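Selbstbau-Greifer: Backen laufen nicht parallel, rechte Spitze bröselt
Forum > Werkstatt & Eigenbau > Robotik 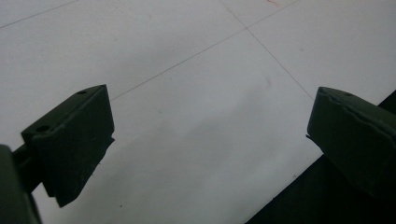 Wie bekomme ich zwei gedruckte Greiferbacken dazu, beim Schließen parallel zu bleiben?

Parallel bleiben sie, wenn jede Backe an zwei gleich langen Lenkern hängt, deren Drehpunkte ein Parallelogramm bilden, und die Lager darin so wenig Spiel haben, dass man es nicht mit den Fingern spürt.

So weit die Kurzfassung, die ich mir inzwischen selbst beantworten kann. Nun zum eigentlichen Elend. Ich baue seit einer Weile an einem Handgreifer, dessen Backen später an einen kleinen Arm sollen (Bausatz Plollwood, gebraucht übernommen, Anleitung in einer Sprache, die weder ich noch der Vorbesitzer spricht). Als Servo steckt ein Iretti drin, gedruckt wird alles auf dem Gerät in unserer Gemeinschaftswerkstatt, das immer dann frei ist, wenn ich keine Zeit habe.

Beim Schließen kommt die rechte Backe zuerst an, und zwar mit der Spitze. Links passiert dann noch ein bisschen Weg, danach drückt alles schräg gegeneinander. Weiche Sachen wie einen Schwamm hält das Ding trotzdem. Eine Schraube M6 verabschiedet sich quer durch den Raum. Die rechte Backe hat oben an der Kante außerdem schon Macken, die sieht aus, als hätte der Hund sie gehabt. Ich habe keinen Hund.

Gedruckt mit 3 Außenwänden, Füllung nach Gefühl. Die Lenker sind aus demselben Material, die Bohrungen direkt so gedruckt und nicht nachgerieben. Ich weiß. Kann ich die Backen retten oder fange ich von vorn an?

Gunorlow

Antworten

kantenbrecher schrieb:

Von vorn anfangen musst du nicht, aber die Reihenfolge ist wichtig. Erst die Mechanik, dann die Backen, sonst druckst du jede Woche neue und wunderst dich.

Servo abklemmen und die Backen von Hand bewegen. Wackelt die rechte quer zur Schließrichtung, sind es die Bohrungen in den Lenkern. Gedruckte Löcher werden fast immer etwas eng und dazu leicht eiförmig, und wer dann die Schraube mit Gewalt durchdreht, hat nach ein paar Stunden ein Langloch. Aufbohren, Messingbuchsen einpressen, Passschraube durch. Die Lenker bitte paarweise übereinandergelegt bohren, dann sind sie wenigstens gleich falsch.

Danach die Kopplung. Treibt dein Servo nur eine Seite an und die andere wird über Zahnsegmente mitgenommen? Dann hast du das Spiel der Verzahnung komplett auf der geschleppten Seite. Eine schwache Zugfeder zwischen den beiden Lenkern nimmt das weg. Schwach heißt schwach, der Servo muss dagegen ja auch wieder aufmachen.

Zu den Backen: 3 Wände sind für die Kante zu wenig. Nimm 6 und an der Stirnseite 100 Prozent Füllung, zumindest auf dem ersten Stück hinter der Spitze. Und leg das Teil auf die Seite, damit die Schichten längs zur Backe laufen. Stehend gedruckt blättert dir die Spitze ab wie Blätterteig. Kanten im Modell fasen, eine scharfe Ecke bricht immer zuerst.

Jacquet_im_Keller schrieb:

Kauf doch einfach einen fertigen Greifer. Ich habe neulich einen für 1295 Euro gesehen, der macht exakt das, was deiner machen soll, nur leise.

Gunorlow schrieb:

Danke an beide. Für 1295 Euro hebe ich die Schrauben lieber selbst auf, ein Leben lang.

@kantenbrecher: Treffer. Die rechte Seite ist die geschleppte, und in den Lenkern ist so viel Luft, dass man von Lagerung eigentlich nicht mehr sprechen sollte. Buchsen sind bestellt. Stehend gedruckt war natürlich auch, weil es auf dem Druckbett so schön ordentlich aussah. Eine Frage noch: Bringt es was, innen Gummi aufzukleben, oder kaschiere ich damit nur den Winkelfehler?

kantenbrecher schrieb:

Beides. Dünnes Moosgummi gleicht einen kleinen Fehler aus und hält deine M6 besser als blanker Kunststoff. Aber erst aufkleben, wenn die Backen ohne Gummi sauber zugehen. Prüfen kannst du das mit einem Streifen Papier: Backen langsam schließen, bis es klemmt, dann oben und unten ziehen. Geht es an einem Ende leicht raus, weiter an den Lenkern arbeiten. Kleber nur punktuell, das Zeug ist Verschleißmaterial und muss irgendwann wieder runter.

Eine Spitze mit so kleiner Auflage würde ich nebenbei auch im Modell breiter machen, wenn du sie ohnehin neu druckst.

lötstation_ost schrieb:

hatte das selbe problem, war bei mir das servohorn. schraube nachgezogen, fertig. vielleicht erst mal da gucken bevor man buchsen bestellt

Gunorlow schrieb:

Servohorn war auch locker. Ich sage dazu jetzt nichts weiter. Die Buchsen kommen trotzdem rein.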